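Progress note, Clernidcombe lettings and resale, for Waraporn. Covers up to end of May. Sorry for the state of it, typing between viewings.

**Where we are**

- Sileren Court: 67 flats sold or under offer out of 104. Target for May was 70, so a bit short. Two fell through at survey stage, both ground floor, both damp queries on the same back wall.
- Bunnag Road terrace: nothing moved. Price too high, we've said so, owner thinking about it.
- Daltamton office: open four days now, was three. Phones much better covered.

**Area guide**

The relocation guide is the bit you paid for so more on that. 252 requests for the printed copy, mostly from people moving for the hospital. They like the walks and the schools pages. Hardly anyone mentions the history section, which took the longest, typical. Still to do:

- new bus times for Clernidcombe to Daltamton (changed again in April)
- walled garden opening hours, they want to see the wording first
- proper map of the river path, the current one stops at the weir
- take out the tea rooms, closed

Also had a complaint that we called the east side of the hill "quiet". It's under the school run. Will reword.

**Spend**

On budget for print. Over on signs, the boards at Sileren Court blew down and had to be done twice. Website under, beacuse the second half of the work hasn't been billed yet. Full sheet to follow once I've got the May invoices in.

**Problems**

Solicitors slow. Average wait for searches has crept up and buyers are getting twitchy, one chain of five very nearly went last week. Have asked the council for a date on the backlog, no reply.

Parking at Sileren Court still not settled. Buyers ask at every single viewing. Need a yes or no from the managing agent on visitor bays before we print the next lot of particulars, otherwise we'll be reprinting.

Show flat needs new carpet in the hall. Quote is in, waiting on your ok.
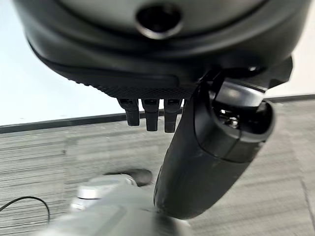 **Next**

1. Reprice Bunnag Road, or rest it till September.
2. Second damp report on the back wall at Sileren Court, then relist both flats.
3. Guide reprint, with corrections above. Need your sign off on the cover by the middle of next month.
4. Saturday cover at Daltamton. One person is not enough and I can't keep doing it myself.
5. Chase managing agent re bays. Again.

Can do a call any morning before 10, afternoons are all viewings at the momnet.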